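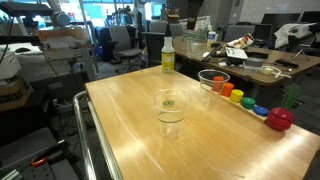 Lab Safety

Karcombe halts ring-sorting trials after gripper fault

November 16, 2018

Karcombe has suspended stacking-ring trials on one of its tabletop arms after the gripper failed to release on command. The arm kept moving with its jaws shut and struck the work surface before an operator pressed the stop. No one was hurt.

The log shows error 3249 — a lost position signal — repeated 16 times in 60 seconds. The controller should have stopped the arm at the second, said test engineer Áine Hanrahan. Haberkorn, which supplied the gripper, is checking the connector. Trials with cups and rings stay on hold until the stop limit is corrected.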